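Melnyk House: sorting the spare room
Gallery, posted 8/16/23 by Darcy Sutherland

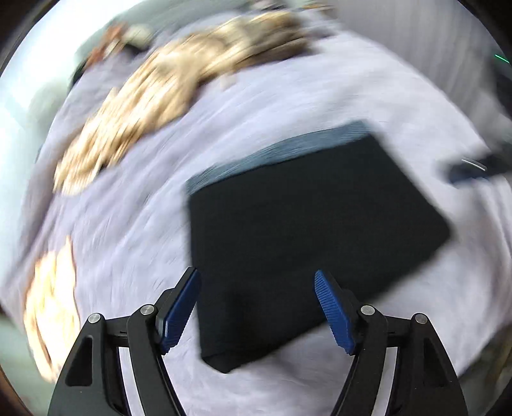
Folded black item on the bed, with the grey-blue ribbed band along the top edge.

The spare room at Melnyk House has been used for storing clothes between sales since last December. By the summer there were 14 bags in it and the door would only open halfway. We spent two afternoons going through the lot, using the bed as the sorting table. A plain sheet over the mattress keeps fluff off the clothes and makes dark things easier to find.

The black piece went on the pile for tops and knitwear. Anything with a ribbed hem or waistband is folded so that the band shows, and the bundles can then be told apart on the shelf without being opened.

How the sorting was done

Each bag was emptied on to the bed one at a time. Items were checked for holes, missing buttons and stains, then folded straight away. Things that needed mending went into a separate bag by the door. Coats were left until the second afternoon, when there was more floor to put them on.

Folding is the same for everything except trousers: sleeves in, sides in, then over once from the bottom. Thick sweatshirts are only folded over once and go at the bottom of the stack. Please don't roll them. Rolled clothes take up less room in a bag but they slide off the shelves, as we found last year.

Where things are now

Tops and knitwear are on the two upper shelves of the Trandine unit, dark colours on the left. Trousers and skirts are below. Children's clothes are in the Jilteo boxes under the window, marked by age. Bedding has been moved to the landing cupboard and is not part of this sale.

There are 12 boxes in use and two spare. If you fill a spare one, write the contents on the short end, which faces outwards.

What came out of it

We kept 165 pieces for the autumn sale at Prasau Hall and sent over 100 to the textile bank. Most of those were worn through at the elbows or had lost their shape. One bag turned out to be curtains, and they have gone back to the person who left them.

The mending bag still needs doing. It is mostly buttons, a few hems and one zip. If you can take some of it home, it is hanging on the back of the spare room door. Bring items back folded and leave them on the bed, and I will put them on the right shelf.

New donations can be left in the hall from the first week of September. Clean and dry only, please, and no hangers.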